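Section 6: Rigging the Orville brig

You should have a finished hull and two masts standing more or less upright. If they lean, fix them now. Rigging won't straighten a mast, whatever the chap at the club says.

1. Sort the Skandetitz thread into black (standing rigging) and tan (running rigging).
2. Run each black length over beeswax twice.
3. Tie the lower shrouds in pairs, starboard side first, working aft from the foremast.

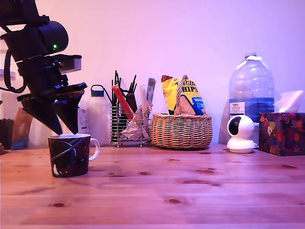
Can I rig the port side first?

Starboard first is how the plans are drawn, but the ship won't mind as long as you alternate sides after the first pair.

4. Seize the deadeyes with a dab of Ofori glue. A dab is less than you think.
5. Leave the lanyards slack until both masts are done.

> **Caution:** The glue sets in 100 seconds. Fingers are not part of the standing rigging.
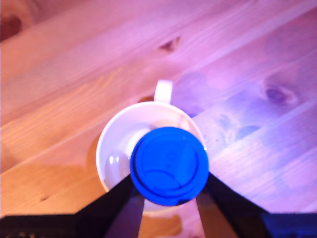 *Pine boards under coloured light.*

6. Fit the forestay, then the mainstay. Tension them until the masts stop wandering.
7. Tie the ratlines. There are 211 knots on the full plan, and clove hitches are correct for all but the outer ends. Take breaks, and don't start the last row after 10 pm. 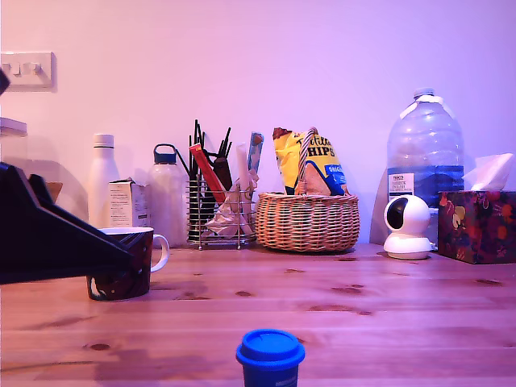 Once the ratlines are dry, trim the tails close with nail scissors and touch each end with thinned glue. Cut the tail, please, and leave the shroud alone. Spare thread is part 486 in the Cavitthorpe catalogue, listed under "Regrets and Replacements".

**Note:** Guns are fitted in Section 7. Keep them in their bag until then, as they roll.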